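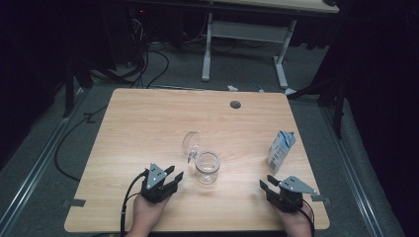
A clear glass jar with a threaded rim, and a round transparent lid.

Home > Kitchen > Storage > Jars and Lids

Cleaning, de-labelling and re-using glass jars

Glass does not hold smells. Lids do. Most complaints about re-used jars (curry in the sugar, pickle in the tea) come from the lid, its liner or its seal, so clean the two parts separately and by different methods.

Labels

Paper labels with water-based glue come off after a soak in hot water with a spoonful of washing soda. Fill the jar as well, or it will float and the upper half of the label will stay dry. Plastic film labels do not let water through. Warm the jar by filling it with hot tap water, wait three minutes, lift one corner with a fingernail and pull slowly, keeping the film flat against the glass. Pulling outwards leaves the glue behind.

For glue that remains, mix equal parts cooking oil and bicarbonate of soda, spread it on, leave it for 25 minutes and rub off with a dry cloth. Wash afterwards with washing-up liquid. White spirit also works but should be kept away from plastic lids, which it can cloud. Do not use a metal scourer. It leaves fine scratches, and a scratched jar is more likely to crack when hot liquid goes in.

Smells in lids

Take out any loose seal first. Soak lid and seal in warm water with a little white vinegar for an hour, rinse, and dry in the open air, in sun if there is any. Clear plastic lids should not go in boiling water unless marked as safe for it; many craze or lose their shape. Hinges and clips trap food at the pin. An old toothbrush reaches most of it, and a wooden cocktail stick the rest.

If the smell is still there the next day, pack the lid in a bag with dry bicarbonate and leave it for a week. Metal lids with a rubbery liner that still smell after that should be thrown out or kept for screws.

Threads

Sugar, honey and salt collect in the thread and stop the lid seating. Wipe the thread with a damp cloth each time the jar is refilled. For a stuck lid, stand the jar upside down in warm water up to the shoulder for five minutes, dry it, and turn with a rubber glove. Knocking the edge with a knife handle dents metal lids and chips glass ones.

Run a fingertip lightly round the rim before washing, using a cloth if the light is poor. A chipped rim means the jar goes out. Chips cannot be smoothed well enough for food use at home.

Drying

A jar dried upside down on a flat surface stays damp inside. Use a rack, or rest one side of the rim on a wooden spoon so that air can get in. For dry goods, finish in the oven: cold oven, jar on its side, lowest setting, door open a crack, then switch off and leave to cool. Lids stay out of the oven.

Store jars with the lids off. A shoebox of lids beside the jars takes less room than jars with lids screwed on, and nothing turns musty. The Ganolville stacking rack takes small jars in two rows, but its wire spacing is too wide for spice jars — these fall through. An offcut of mesh laid on the bottom cures this.

Weights and labels

Weigh each empty jar and write the figure on the base in permanent marker. The contents can then be weighed without tipping them out. One large jar here, full of rice, comes to 754 g. The base says 62 g less than half of that, and the rest is a simple sum. Marker on glass survives hand washing for a month or two and comes off with surgical spirit.

For the front, masking tape is better than printed labels. It takes pencil, peels cleanly if changed within the year, and costs very little. Write the date of filling as well as the contents. White flours look much alike after December baking.

What not to do

Re-used shop jars are suitable for dry goods, fridge storage and short-keeping sauces. They should not be used for long-keeping bottled vegetables or meat, which need proper preserving jars and new seals. Do not freeze liquids in a jar with shoulders; the ice pushes upwards against the narrow part and breaks it. Straight-sided jars are safer — leave 3 cm at the top and put the lid on loosely until frozen solid.

Do not pour boiling liquid into a cold jar. Warm it first under the hot tap, and stand it on a folded cloth, never on stone or steel.

Last revised 14 July 2025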